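I have now restarted the same boss fight 20 times, and I would like it noted that 19 of those were the camera's fault.

The game is Stodwood, which Duline put out in July and which I ignored until it dropped in price, because I am a man of principle and the principle is cheapness. You play a retired ferryman called Mamani who goes back to work when the river starts giving things back. It has a fishing minigame. Of course it has a fishing minigame. I think there's a law now.

My friend Jhonatan Guzmán finished it in a weekend and told me it was "quite gentle, really". Jhonatan also described his root canal as quite gentle, so I should have seen the boss coming. It's a heron. A very large heron, standing in the shallows outside the second village, and it kills you by leaning forward slightly.

I've been playing games since you had to blow on them, and I used to be good. I once got through a whole summer holiday on a single save file with no memory card, leaving the console running under a tea towel so my mum wouldn't see the light. These days I have two hours after the washing up, and I spend one of them watching the thing download a patch.

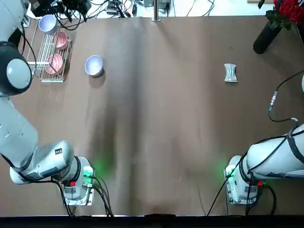
Brown paper on the table, white arm down the left.

Anyway, the heron. The trick, according to a forum post by somebody with a skull for a profile picture, is to stay under its left wing and hit the legs. This works nicely until the camera decides what you really want to look at is reeds. I have seen some beautiful reeds. Whoever at Duline was in charge of reeds deserves a rise, and whoever was in charge of letting me see past them deserves a quiet word.

There is an easy mode. It's called Calm Water, and the menu offers it to you after every few deaths with a little picture of a duck. I resent the duck. I've turned down the duck so often that it has started to feel personal, and I've caught myself saying "no thank you" to it out loud.

Then there's the money. Mamani gets paid in river coins, and the decent oar costs 495 of them. A passenger pays you 20. I did the sums on the back of a gas bill and decided that ferrying people was a mug's game, so I've been selling eels instead. I now have a small fortune, an excellent oar and no idea what the plot is. Someone's brother is missing, I think. He may be the heron.

Édgar Villanueva, who I used to share a flat with and who has never lost at anything quietly, says I should give up and play Sutance, the one with the trains. He says it's relaxing. I've watched him play it. He had a spreadsheet open on the other screen and he was swearing at a signal box outside a town he'd named after himself.

So I'm sticking with the bird. I got it down to a sliver of health last night, closer than I'd ever been, and then I pressed the button for the lantern instead of the button for dodge. Mamani held up his light, very dignified, and was leaned on.

If anybody knows how to move the lantern to a different button, the comments are open. I've been through the settings menu and all I managed to do was turn the subtitles Portuguese.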